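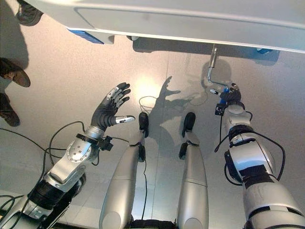
I gave up on bucket mopping years ago and my floors have looked better ever since. Too much water and too much soap is what leaves that cloudy film, so I use 2 capfuls of floor cleaner in a full bucket, wring the mop until my wrists complain, and go over it again with plain water. A pale, glossy floor like this one is the fussiest sort, as every dried drip catches the light (mine in the kitchen is the same, and I chose it, so there we are). Work backwards towards the door and leave it 20 minutes before you let anybody in.

For scuffs I keep an old tennis ball on a broom handle. Rub the mark with it dry first, and if it won't shift try a dab of bicarb on a damp cloth. Don't scrub hard or you'll swap a black mark for a dull patch!

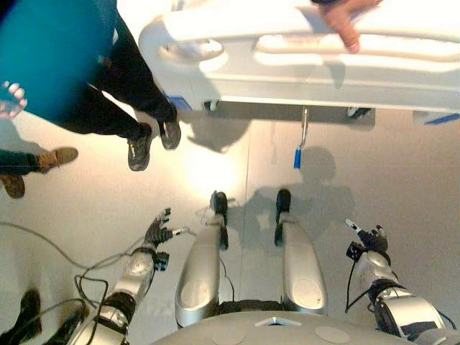 Heavier marks need a bit more patience. I lay a warm, damp cloth over them for five minutes, have a cup of tea, then wipe in straight lines. I've tried the Flinlow pads and the Drakirik ones and they're both fine, though the Flinlow ones go bobbly after about 11 washes.

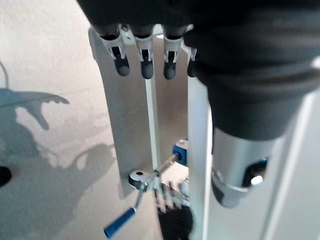 Metal gets done last in my house, with a clean cloth kept only for that. Find out which way the grain runs and wipe along it, never round and round. Brushed silver, like the round section under the palm of that big hand, shows every swirl if you go across it. Plain painted metal is much easier and just wants a quick going over. Around screws and little slots I use a dry, soft toothbrush, and I do mean dry – water sits in there for ages.

Oh, and wash your cloths without fabric softener. It leaves them greasy and you'll be back to smears by teatime.

Last updated: April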